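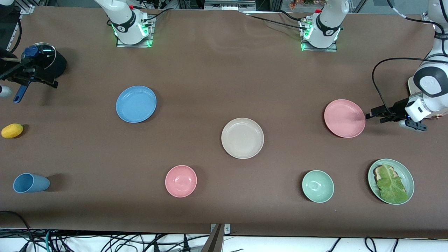 갈색 종이를 깐 작업대, 식기와 파란 컵

2026년 3월 25일
상영실 작업 노트

Ustdale 상영회용 파일 점검. 상영작은 Lacerda 한 편이고, 앞에 붙는 단편은 Jemow로 정해졌다. 둘 다 Briltemance에서 받은 DCP. 2월에 받은 판은 자막 싱크가 어긋나서 교체를 요청했고, 이번이 새 판이다.

복사와 해시 확인
외장 디스크에서 서버로 옮기는 중 한 번 멈춤. USB 케이블을 바꾸고 처음부터 다시 돌렸더니 끝까지 갔다. 해시는 두 편 모두 일치. 멈춘 원인이 케이블인지 디스크 쪽인지는 모르겠다. 쓰던 케이블은 빨간 테이프를 감아서 서랍에 따로 넣어 둠.

자막
Lacerda 새 판을 앞, 중간, 끝으로 나눠서 봤다. 앞부분은 문제없음. 중간 식당 장면부터 자막이 대사보다 조금 먼저 나오는데, 코미디라서 농담이 먼저 읽혀 버린다. 객석에서 웃음이 한 박자 빨리 나올 것 같다. 프레임으로 재 보니 9프레임 빠름. 예전 판보다는 훨씬 낫지만 그대로 틀기는 싫다. 자막 XML만 따로 받을 수 있는지 Briltemance에 메일 보냄. 답이 없으면 보조 프로젝터로 자막을 따로 쏘는 방법도 있는데, 스크린 아래쪽 여백이 좁아서 별로 권하고 싶지 않다.
Jemow는 대사가 거의 없고 자막이 2줄뿐이라 전부 확인했다. 이상 없음.

음향
센터 채널이 전보다 작게 들린다. 페이더 기준값에서 핑크 노이즈를 틀어 보니 왼쪽, 오른쪽은 정상이고 센터만 낮았다. 앰프 뒤 단자를 다시 꽂고 나서 값이 돌아왔는데, 헐거웠던 게 맞는지는 내일 한 번 더 재 봐야 안다. 서브우퍼는 손대지 않음.
Lacerda 후반부 파티 장면은 음악이 커서 대사가 묻힌다. 원래 믹싱이 그런 것 같아서 페이더로 따라가지는 않기로 했다.

화면
램프 사용 시간 803시간. 교체 기준까지는 아직 남아 있다. 초점은 중앙에서 맞추면 왼쪽 위 모서리가 살짝 흐리다. 자막 글자 기준으로 다시 맞췄고, 맨 앞줄에 앉아서 보지 않는 한 티가 안 난다. 마스킹은 두 편 비율이 달라서 단편이 끝난 뒤 암전 중에 움직여야 한다. 큐 시트에 적어 둠.

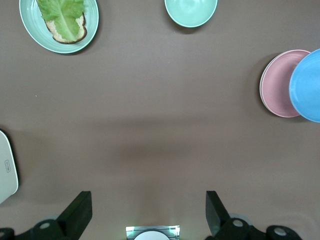 남은 일
자막 파일 답신 확인, 안 오면 전화.
센터 채널 재측정.
안내지 400부 인쇄 맡기기. 지난번 시안에는 단편 제목이 빠져 있었으니 넘기기 전에 제목 표기를 볼 것.
예고편은 빼고 단편부터 바로 시작하는 순서로 플레이리스트 저장. 현재 저장된 것은 옛날 순서라 그대로 누르면 안 된다.
객석등 페이드는 전보다 느리게. 단편 첫 장면이 어두워서 불이 남아 있으면 아무것도 안 보인다.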